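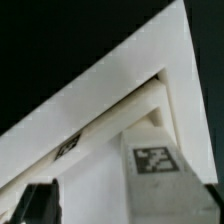 White triangular frame, matte finish

Treddale Swing-Up Tongue Jack

If you've ever cranked a trailer down in the rain and found the jack wheel sunk halfway into the lawn, you'll like the Treddale a lot. It's a side-mount jack for small utility and boat trailers, rated for 3000 pounds of lift, with a wheel wide enough to roll over gravel without digging in. The handle has 2 speeds! Use the fast one to bring the wheel down to the ground, then pull the handle out a notch and the slow one takes over once there's weight on the tongue.
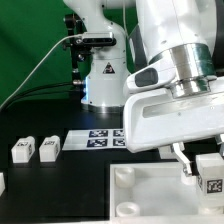 White cups in a shallow white tray on a black tabletop

Zsolt Dobos drew up the first version after a long summer of launching his own boat, and the part he's proudest of is the swivel. Pull the pin, swing the leg up flat along the tongue, and it locks there for the drive. There's a grease fitting right at the top of the tube too – a couple of pumps in January and you're set for spring.

The bracket bolts around tongues up to 5 inches tall, no drilling or welding, and all the bolts are in the box. Please check that the folded leg clears your safety chains and your spare before you tighten everything down (we've all done it the other way round).

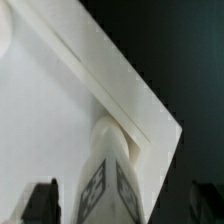
Raised rim along the edge of a white panel

Got a heavier trailer? Take a look at the Farkas drop-leg jack, same handle and same bracket pattern, so you can swap one for the other in the driveway. Replacement wheels, pins and handles for both are kept in stock at Grorside, and they ship separately if that's all you need.

Shares: 71 | Comments: 2

Contact Treddale | Copyright Treddale, all rights reserved | Back to top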